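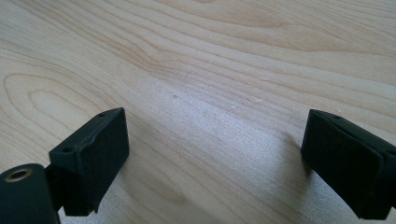
Intro Macro, Unit 4: What Gets Counted in Output, and What Doesn't
Handout to go with the Sunday evening review session
Prepared by Wanpen Wiriya

Read this before the session if you can, and bring a pencil. We'll be doing a lot of adding and subtracting, and I promise it's more fun than it sounds!

1. Where we left off

Last unit we built the circular flow: households on one side, firms on the other, money going one way and goods and work going the other. We said that total spending and total income have to match, because every dollar somebody spends is a dollar somebody else takes in. Hold on to that idea. Everything in this unit leans on it.

Now we want to put an actual number on the flow. Gross domestic product is the market value of all final goods and services produced inside a country in a given period. Almost every word in that sentence is doing a job, so let's take it slowly.

Market value: we add things up using their prices. You can't add bread to haircuts, but you can add dollars to dollars.

Final: we count the thing the last buyer buys. More on this in section 2, and it's the part students trip over most.

Produced: if it was made in an earlier period and is only changing hands now, it stays out.

Inside a country: we care about where the work happened. A foreign-owned plant on home soil counts. A home-owned plant abroad doesn't.

In a given period: usually a quarter or a year. GDP is a flow, like water through a pipe. Wealth is a stock, like water in a tank. Please don't mix them up on the midterm (every year a few of you do, and I wince every time).

2. The Tarketti bread chain

Tarketti is the little economy we'll use all term. It makes one product, bread, and uses the Tarketti crown. Curkis grows wheat, Ploltier mills it into flour, and Yule bakes the flour into bread and sells it to households.

Curkis sells wheat to Ploltier for 3 crowns. Assume Curkis buys nothing from anyone else.
Ploltier sells flour to Yule for 4 crowns.
Yule sells bread to households for 11 crowns.

What is GDP? The tempting answer is 3 + 4 + 11 = 18. Resist! The price of the bread already has the flour in it, and the price of the flour already has the wheat in it. Adding all the sales counts the wheat three times.

Final goods method: only the bread reaches a final buyer, so GDP is 11.

Value added method: for each firm, take what it sold and subtract what it bought from other firms.
Curkis: 3 - 0 = 3
Ploltier: 4 - 3 = 1
Yule: 11 - 4 = 7
Total: 11

Income method: value added has to go to somebody, as wages, rent, interest or profit. Suppose wages across the whole chain come to 7 and everything left over is profit. Then profit is 4, and 7 + 4 = 11.

Same answer by every route! I still find this lovely after years of teaching it. In real national accounts the routes don't match perfectly, since the data come from different surveys and tax records, and statisticians publish the gap as a line called the statistical discrepancy.

A question Lewis Ritchie raised in section: what if Ploltier mills the flour but Yule hasn't bought it by the end of the period? Great question. The flour goes into inventories, and a rise in inventories counts as investment. So the milling shows up in this period's GDP, when the work was done. When Yule buys the flour next period, inventories fall by the same amount and nothing gets counted twice.

3. Sorting the spending

Y = C + I + G + NX

C is household spending on goods and services. Groceries, bus fares, dentist visits, streaming, and rent. People who own the home they live in are treated as if they paid rent to themselves, and that estimated rent goes in C too.

I is investment: new equipment, new buildings, new software, new housing, and changes in inventories. Buying shares is not investment in this sense. I know everybody calls it that. In this class, buying shares is saving, or moving savings from one place to another.

G is government spending on goods and services, including the pay of teachers and road crews. Pensions and unemployment checks are transfers and stay out of G. If a retiree spends her pension on bread, that spending lands in C.

NX is exports minus imports. Here's the classic trap: imports do not lower GDP. We subtract them only because they were already included in C, I or G. A household buys an imported bicycle for 3000 crowns, so C goes up by 3000 and NX goes down by 3000. The change in GDP is zero, as it should be. (If a local shop sells it, the shop's markup is domestic value added and does count. For the exercises, assume the household orders direct.)

4. Real and nominal

Say Yule bakes exactly the same bread next year and charges 22 crowns in place of 11. Nominal GDP has doubled. Has Tarketti become twice as productive? Of course not, it has the same bread at a higher price.

Real GDP fixes this by valuing both years at base-year prices. With the first year as the base, real GDP is 11 in both years and real growth is zero.

GDP deflator = (nominal GDP / real GDP) x 100

For year two: (22 / 11) x 100 = 200. The price level has doubled, and that accounts for all of the nominal growth.

When you read a news story about growth, check two things straight away: is the figure real or nominal, and is it compared with the quarter before or with the same quarter a year earlier? An economy can be up on the year and down on the quarter, and both headlines will be true.

5. Practice

a. Curkis raises its wheat price by 1 crown, and no other price changes. Find the value added of each firm. What happens to GDP?

b. A household sells a used oven to a neighbor. Which part of GDP changes, if any? What if a dealer handles the sale and takes a fee?

c. Yule buys a new oven from an oven maker in Tarketti. Final good or intermediate good? Think about how long an oven lasts compared with a sack of flour.

d. A baker marries her housekeeper and stops paying him for the same housework. What happens to measured GDP? What happens to the amount of work done?

Part d has been keeping economists arguing for generations, and I'd love to hear you argue about it too. Bring a written answer to a, and rough notes on the others. Next unit: price indexes, and why the deflator and the CPI can disagree.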